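Planulow FAQ

Page last updated 9th March

Planulow is a method for teaching a robot arm to pick up flat objects using only a wrist camera and simulated practice. The questions below come from people who read the paper, tried the code, or wrote to us after the workshop in November. If your question is about installing the software, see the Setup page instead.

What problem does Planulow work on?

Flat, stiff things are hard for a two-finger gripper. A mug or a box offers something to close on from almost any direction. A framed picture, a tray or a cutting board offers only its edges, and when it lies flat against a surface most of those edges are out of reach. The usual fix is to add suction. We wanted to see how far a plain parallel gripper could get if the policy was trained on enough varied simulated rooms.

What does the policy see?

One color image from the wrist camera, plus the current finger opening. There is no depth image, no overhead camera and no object model. The image is resized before it goes into the network, and the same resizing is used in training and testing. We tried adding a second camera early on. It helped a little in simulation and made the real setup harder to keep calibrated, so we dropped it.

What does it output?

A small change in gripper position and rotation, and a target finger opening. The policy runs in a closed loop, so each new image leads to a new small motion. It does not plan a full path ahead of time.

Where do the demonstrations come from?

They are generated by a scripted planner inside Trasel, our simulator. The planner knows the true pose of the object, which the policy does not. It picks an edge, lines up the fingers across it, closes and lifts. We keep a run if the object is still held at the end of the lift and throw it away if not. The main training set has 1000 kept runs. A smaller set of 322 runs is used for the low-data tests in the paper.

Is any human demonstration used?

No. We compared against a version trained with teleoperated runs, and that comparison is in the appendix. It is not part of the released model.

How are the rooms made?

Each run gets its own room. Trasel draws a floor and wall material, a light position, a light strength and an object, then places the arm. Some rooms come out plain and some come out quite busy. Tile, brick, wood grain and carpet are all in the material library. We do not try to make the rooms look like real homes. A kitchen tile may cover every surface in sight, and that is fine for this purpose.

Why use such odd backgrounds?

A policy trained over a single gray floor learned to find the object by looking for anything that was not gray. It worked well in simulation and failed on the first real table we tried. Strong patterns take that shortcut away. Grids are especially useful, as their straight lines compete with the straight edges of the object.

Do you randomize the camera too?

Yes. The field of view, the mounting angle and a small offset are drawn again for each run. With the wider lens settings, straight lines look bent toward the sides of the image. The real wrist camera we used has some of that bending as well, and we do not correct for it.

Which objects are included?

The training set uses 12 object types. Framed pictures are the hardest of them and get the most space in the paper. The artwork inside the border is swapped between runs, so that the policy has to find the object's outline without counting on a particular picture. Landscapes, portraits and abstract prints are all used.

Why are framed pictures harder than trays?

Two reasons. The border is thin, so the useful edge takes up very few pixels. And the artwork itself is full of edges that mean nothing for grasping. A tree trunk or a shoreline inside the painting can look like a better place to close the fingers than the real border does. Early versions of the policy often closed over the middle of the artwork for this reason.

What does a wrist camera view look like in training?

The one printed here is from a picture run in a tiled room. The gripper always takes up the lower part of the view, and a finger often covers part of the object. We leave this as it is. Masking out the gripper was tried and made results worse, most likely because the policy uses the fingers as a reference for how far away things are. 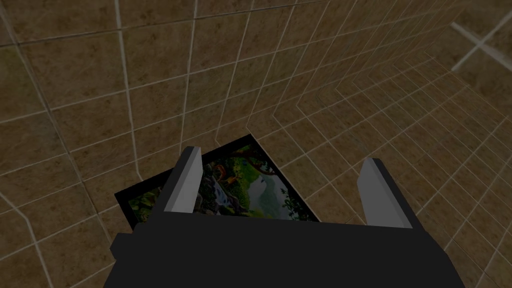
Simulated wrist view in Trasel: a framed picture tilted between and beyond the open fingers, with the left finger overlapping the artwork.

How well does it work?

In simulation, we test on 800 rooms that were not used in training. Planulow does better than both baselines on every object type except trays, where the edge-detection baseline from Plitutholm is slightly ahead. The full table is on the Results page. On the real arm the order of the methods stays the same, but all of them score lower. Pictures drop the most.

What are the common failures?

The most common one is closing a little too early, with one finger still above the border. The object then tips and slides out. The second is choosing the far edge when a near one is free - the arm runs out of reach before it gets there. In very dim rooms the policy sometimes drifts along a grout line or a floorboard and never closes at all. We have not solved that last one. Brighter training rooms make it less frequent but hurt performance in other dark scenes.

Does glass over the picture matter?

It does on the real arm. Our simulated pictures have a matte surface, and reflections from real glass confuse the policy. All the real results in the paper are for pictures without glass. We tested a few with glass and did not report a score, as there were too few trials to say anything useful.

Will it work with my gripper?

It should work with other two-finger parallel grippers after retraining, provided you have a model of yours to load into Trasel. The released weights expect the black gripper with flat paddle fingers that comes with the default scene. They will not transfer to a gripper with a very different shape. Two users have retrained for the Martinelli hand, and their settings files are in the contributed folder. We have not checked those ourselves.

Can I use my own artwork as textures?

Yes. Put the image files in the textures folder and rebuild the object list. Any aspect ratio is accepted, and the border is fitted to the image. Very dark artwork next to a black border leaves little contrast between the two, so check a few rendered views before starting a long training run.

How long does training take?

It depends mostly on rendering. If you use the stored runs from the download page, training on a single desktop graphics card finishes overnight. Making new runs from scratch takes much longer, and we suggest spreading that over several machines.

Are the failed runs available?

Not at the moment. We kept them, but the file format changed partway through the project and the older ones need converting. They will go on the download page once that is done.

How do I report a bug?

Use the issue tracker and include the random seed, the Trasel version and the settings file. With those we can usually rebuild the same room and see what you saw. Reports with only a video are hard for us to act on.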